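Print this page | E-mail this page
2 comments | 4 shares

Gostel Institute of Continuing Education
Household Materials and Their Care
Unit 4: Plastics in the Home

Course leader: Razia Orakzai
Notes for the session of October 6, 2021

Purpose of the unit

The previous unit dealt with glass and glazed ceramics. This unit considers plastic articles in ordinary domestic use, with attention to how they are formed, how they age, and how they should be cleaned and stored. Students are expected to have read the section on surface wear in the Dovisstead reader before attending.

4.1 Two families of plastic

Plastics are commonly divided into two families. Thermoplastics soften when heated and harden again when cooled, and the cycle can be repeated. Polypropylene, polyethylene and polystyrene belong to this family. Thermosets harden once, through a chemical change, and will not soften again; melamine ware is the usual household case. A thermoset article that is overheated will char or crack. It will not melt.

The distinction matters in the kitchen. Melamine should not be placed in a microwave oven. Many polypropylene containers may be, provided that they are marked for that use. Students should not attempt to judge suitability by weight or feel alone.

4.2 Color and finish

Color in most molded articles is mixed into the plastic before shaping and runs through the full thickness of the wall. A scratch on such an article shows as a change in finish, with little or no change in color. Articles that have been painted or printed after molding behave differently, and the decoration will usually wear first at rims, handles and corners.

Gloss is produced largely by the surface of the mold. A polished mold gives a bright surface that reflects light in sharp patches, while a textured mold gives a matte one. Pale, glossy plastics make small scuffs and specks easy to find under a direct lamp, and they are therefore preferred for the inspection exercise.

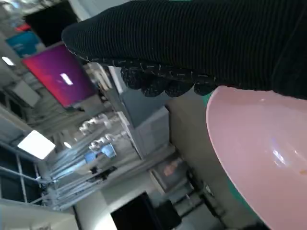 4.3 Staining and odor

Oily foods carrying strong color, such as tomato sauce or turmeric, may stain polyethylene and polypropylene. The color travels with the oil into the outer layer of the plastic. Prompt washing in warm water with dish detergent is advised. Baking soda paste may reduce a fresh stain, although it can dull a polished finish if rubbed hard. Sunlight will fade some stains but also shortens the life of the article, and long exposure should be avoided.

Odors are best treated by airing. Lids should be left off during storage.

4.4 Aging

Plastics age through heat, light and repeated bending. The signs are yellowing, a chalky surface, stiffness, and fine cracks near corners or hinges. An article with cracks should no longer be used for food, as the cracks cannot be cleaned reliably. It may be kept for other household purposes.

4.5 Written work

Each student will select 2 plastic articles from home and prepare a short condition report on each. State the type of plastic if it is marked, the method of coloring if it can be determined, and any wear found at the rim, base and interior. Recommend continued use, restricted use or disposal, with reasons.

Reports are to be left in the tray outside the Ondieki Room. Late work requires the written consent of the course leader.

Reading

Dovisstead reader, section on surface wear
Killgate handout, "Marks and Symbols on Molded Goods"

Related items
Unit 3: Glass and Glazed Ceramics
Unit 5: Wood, Cork and Cane
Guide to Written Reports
September Course Notices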